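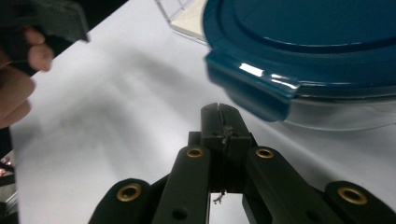

Hand-held gripper coming up to a food tub with a teal lid, other hand still busy.

Recording demos by hand: the lidded tub and the shelf

Posted by Nadja Lüthi, Saturday, January 16, 2021

Quick one, as three people have asked me the same thing this week. How to record hand-held demos for the container task so that Wirnomel will take them without a fight. Assumes you've got the grippers charged and paired. If not, see Severin's page first.

What you need

Two hand-held grippers, one per hand
Tub with the teal lid, the one with tabs
White mesh shelf unit
Clear table. White top is fine
Valtis open on the laptop, new session

Before you record

Put the shelf unit down and leave it. Don't nudge it between takes, move the tub instead. Different spot each time, different turn on the lid too, otherwise the policy just learns one tab position and sulks at the rest.

Check the fingers. Ours are fraying at the pads and it does matter a bit, a loose end can catch under a tab. Snip what dangles. If the padding has slid down, stop and redo it, don't "just do a few more".

Calibrate: open all the way, close all the way, twice, each hand. Valtis wants to see both ends of the travel. Skip this and the widths come out wrong for the whole session. Ask Leonie. She lost 27 takes to it in November.

Recording

1. Start with both grippers up off the table, open, still. Count to two in your head.

2. Press record. Wait for the beep, THEN move.

3. Come in low and slow. Fingers wide, one either side of the tub, wrist level. Tilt too far and the lid fills the view and the shelf drops out of it, and the tracking goes with it.

4. Line up so the fingers miss the tabs. Grip the rim or the body. Gripping a tab pops it about half the time and then that take is a different task.

5. Close untill it's firm. No squeezing. 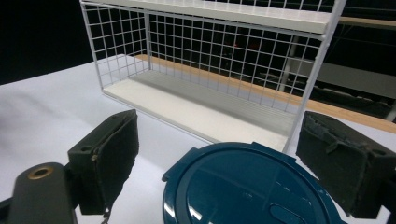
6. Lift a little, pause, then go for the lower shelf. Approach from the open front. Keep the right hand clear of the corner post, everybody clips it on their first go. If you clip it, carry on, finish the take and mark it B.

7. Set down, open, back straight out. Don't swing sideways on the way out, the mesh will have your knuckles.

8. Hands still again, then stop.

Aim for 26 good takes per person before swapping. More than that and people get sloppy, me included.

If it goes wrong

Tracking lost: usually too fast, or you've covered the lens with your sleeve. Roll them up.

Width reads zero all through: calibration. See above, sorry.

Upload stuck: Castov chokes on long file names. Shorten and retry.

Numbers so far: 1319 takes recorded, 717 kept after the first pass. Ingeborg wants the kept share higher. Most of the bin is step 2, people moving before the beep. So, beep first please.

Still to write: how to label the B takes, and the remote-control version with the Mocanu arm. Notburga has notes on the second one, will paste them in when I get them. Shout if a step is unclear or if teh session template has moved again.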